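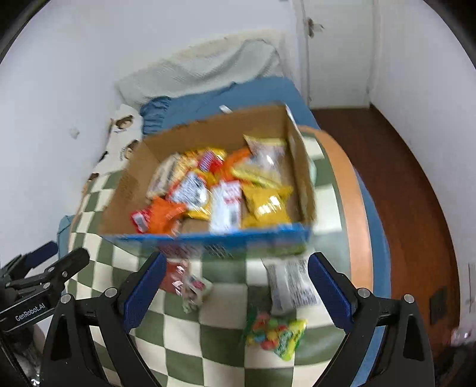
個包装の菓子を段ボール箱にまとめた例

個包装菓子の箱保管:湿気と期限の管理

外箱から出した個包装の菓子は、種類を混ぜて一箱に入れると省スペースになるが、期限の把握が難しくなる。以下は常温保管を前提とした手順である。

箱の選定
深さは130mm程度までとする。これより深いと下層の袋が取り出されず、期限切れの原因になる。食品以外の箱の再利用は、臭い移りがあるため避ける。洗剤や防虫剤の入っていた箱は不可。

詰め方
袋は寝かせず、上端のシールを上に向けて立てる。チョコレートを使ったものは別箱に分け、夏季は冷暗所へ移す。割れやすい米菓は壁側、飴やグミは中央に置く。圧縮して詰めるとシール部に微小な隙間が生じ、吸湿が進む。

期限の表示
外袋を捨てる前に賞味期限を確認し、マスキングテープに年月を書いて個包装に貼る。個包装には期限の印字がない製品が多い。残り90日を切ったものは手前に移す。

湿気対策
段ボールは吸湿するため、床に直接置かない。床面から13cm以上離した棚が望ましい。シリカゲルを併用する場合は、青色から変色した時点で交換する。Plurnessの密閉容器(内寸幅129mm)に小分けする方法もあるが、角のある袋は蓋に噛み込みやすい。

箱の交換
底面のたわみ、角の毛羽立ち、粉状の汚れが出たら交換する。テープによる補修は虫の侵入を防げない。梅雨前の5月に一度中身をすべて出し、乾いた布で内側を拭いておく。

関連項目:乾物の保存容器/食品庫の棚板の高さ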